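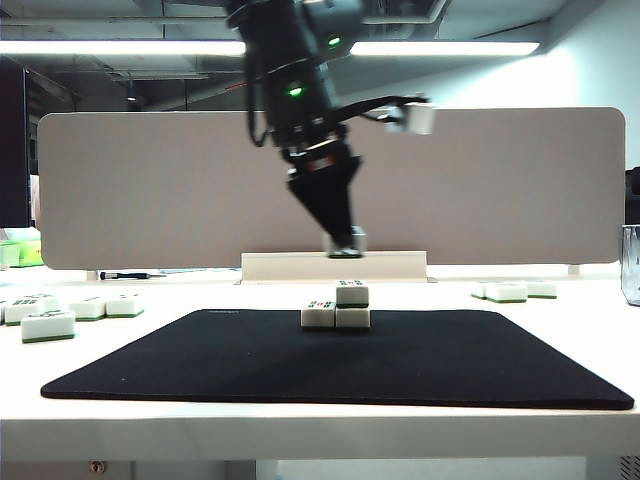 We use cookies to remember your login and your reading position in threads. By continuing to browse the forum you accept this. Manage settings | Accept

Tile placing: gripper fault 1309, arm continues downward and presses on the stack

leidy_nina
Apr 6, 2025

Good evening to all. I read this forum for a long time but this is my first question, so please tell me if I put it in the wrong section.

I work in a small lab in Skestdale. We have a Rastel arm hanging from above the table, with a Tanau two-finger gripper. The task is with mahjong tiles: pick one tile, bring it over the mat, place it on the others so it makes a small pyramid. The tiles are a good object for us. They are heavy for their size, they have smooth faces, and when the placing is bad you see it immediately.

In January everything was fine. We ran 100 placings in one day and I was only sitting and writing the results. Now we have the following fault. The arm takes the tile, comes over the stack, begins the slow descent, and the gripper driver reports 1309. In the Tanau manual this is written as "finger position not confirmed". The gripper does not open. The arm does not stop. It continues to go down to the place height, waits there for the gripper, then continues a little more, and the held tile is pressed into the top of the pyramid.

Last time the upper tile shot out from under the fingers and flew across the table. My colleague had his hand near the mat, ready to collect the tiles after the cycle. He was not hurt, it hit his sleeve. But I do not like it at all, and I stopped the runs until I understand.

What I did already:
- I changed the finger pads. No difference.
- I reduced the descent speed to half. The fault still comes, only later in time.
- I did the zero calibration of the gripper two times.
- I cleaned the tiles with alcohol.

It does not happen on every cycle. Sometimes it runs for a whole morning. My questions are: what can make 1309 come only during the descent, and why does the arm not stop when the gripper is in fault? I supposed this was automatic.

Thank you in advance for your patience with my English.

---

backlash_bob

Your English is better than mine and I've only got the one language.

1309 on descent only = cable. Put money on it. Same arm pose every time, same bend in the cable, same wire opening up inside the jacket. Unplug it, put a meter on it, flex it by hand near the wrist and watch.

---

kestrel77

I wouldn't go to the cable first. If the comms dropped out completely you'd normally expect a timeout, and "position not confirmed" sounds to me like the driver is talking fine and doesn't like the number it's getting. Two smooth plastic faces, a heavy little tile, the fingers creep closed as the tile rotates, and now you're outside the window. What do you have the grip force and the position tolerance set to?

---

leidy_nina

Thank you both.

kestrel77, the force is at the default value. The position tolerance is 2 mm, which was the value when we received it, and I never touched it. I looked at the tile after the fault and it is still straight between the fingers, as far as I can judge with my eyes. But I agree that my eyes are not a measuring instrument.

backlash_bob, the cable comes out at the right side of the arm. I did not test it yet under bending. I will do it tomorrow.

---

oshima_r

Can we talk about the second question please. Everybody jumps on the gripper and the gripper is the less important part.

A gripper fault is NOT a stop on that kind of setup unless somebody wired it or wrote it. The arm knows nothing about the gripper except what your program tells it. If your program says "move down, wait for gripper done, move down by the extra bit, go up" and the wait has a timeout with no branch after it, then you get precisely what you describe. It waits, it gives up, it goes on to the next line. The arm did as it was told.

And a person with a hand at the mat while the arm is powered and in a cycle is a bigger problem than any error code. A tile is a small thing but the fingers on that gripper are narrow. I would not want them coming down on the back of my hand at any speed.

---

backlash_bob

It hit his sleeve. Let's keep it in proportion. Those arms have force limiting.

---

oshima_r

Force limiting at what value? Measured where? With the wedge fingers on or with the bare flange? The limit was set for somebody's idea of a contact area and it wasn't a fingertip. I have filled in the accident form for "it has force limiting" and it's a long form.

---

backlash_bob

Fair point about the fingertips. I still think you're making a tabletop setup sound like a press line.

---

leidy_nina

I would like to say that I agree with oshima_r here, although I am a little ashamed. We had the rule that nobody reaches to the mat before the arm is back at the top position. In January we all followed it. After many good runs we became less strict, and I was also one of them, I reached in myself to straighten a tile. Today I wrote the rule again and put it on the table side where one sits.

About the program: you are right. I opened it and there is a wait with a timeout of 2 seconds, and after it there is no check. The next line is the move of the extra distance downward, which was added so that the tile sits firmly before the fingers open. So with a closed gripper it pushes. I did not write this part, but I have read it many times and I did not see it.

---

kestrel77

That extra push is a nasty one even when everything works. You're asking a position-controlled arm to press on a stack whose height depends on how well the last tile went down. Lower tile sitting on a fold in the mat and you've already got contact early. Why not let go slightly high and let the tile drop the last bit?

---

leidy_nina

We tried to let it drop at the beginning. The tile lands, but it turns a little, and for the top of the pyramid, where it must rest on two tiles, it often slides to one side. With the push it was better. But I understand that I exchanged one problem for another one.

---

greasegun_mei

Do the move with a contact stop. Come down slowly, stop when the vertical force passes a small threshold, open, go up. No fixed place height at all. If it never feels contact within the expected range, stop and raise an error. We do it this way with bottle caps and I haven't had a flying cap in ages (touch wood).

Be careful though, the force reading on a hanging arm needs the payload set properly with the gripper AND the tile. If the payload is wrong the arm thinks it's touching something while it's in the air. Ask me how I know!

---

leidy_nina

Here is the report of today.

First, the cable. I took the connector off and measured while another person was bending the cable. All wires were good when it was straight. When it was bent near the wrist in the same direction as in the descent pose, one wire opened for a moment. It did this again and again, at the same place. So backlash_bob should have his money.

I asked Tanau support about the question of kestrel77, why it is 1309 and not a timeout. They answered that on our version the finger position goes on a separate pair from the commands, so the driver can still speak but has no fresh position. This is written in the manual, in a note which I had not understood.

Second, the program. After the wait there is now a check. If the gripper has any fault, the arm stops where it is and keeps the tile. It does not go up by itself, a person must look and confirm it. I discussed this with my colleague for quite some time. He wanted it to go up automatically so that the stack is free. I did not want any movement that starts after a fault when someone may be already reaching.

---

oshima_r

You're right and he's wrong. Stop, stay, make a human press something.

---

kestrel77

Mild disagreement. If it stops while pressing on something, "stay" means it keeps pressing. For a tile that's fine, for a finger it isn't. Some people do a very small retract along the path it came from. At least make sure everyone knows how to free the arm by hand.

---

leidy_nina

This is a good remark and I did not think about it. With the arm hanging from above, I must also check how it behaves when it is released by hand, if it sinks or not. I will try with a foam block on the mat and no people near.

The new cable is ordered. Until it comes, we do not run. Can someone tell me how you fix the cable on the arm so it does not bend always at the same point? Ours was held by a single tie close to the wrist, quite tight.

---

greasegun_mei

The tight tie is your culprit, or most of it. Leave a generous loop past the wrist and use hook-and-loop straps, wide ones, snug but so the cable can still twist inside. Then jog the wrist through its whole range slowly and watch the loop the entire way, both directions. If it goes tight anywhere, give it more. If it can catch on the fingers, you gave it too much.

---

backlash_bob

What she said. And write the date on the new cable with a marker. I'll take my winnings in mahjong tiles.

---

leidy_nina

I can't give you the tiles, they belong to the lab and the set must stay complete. But I will write the date on the cable, and I will report here after the foam block test.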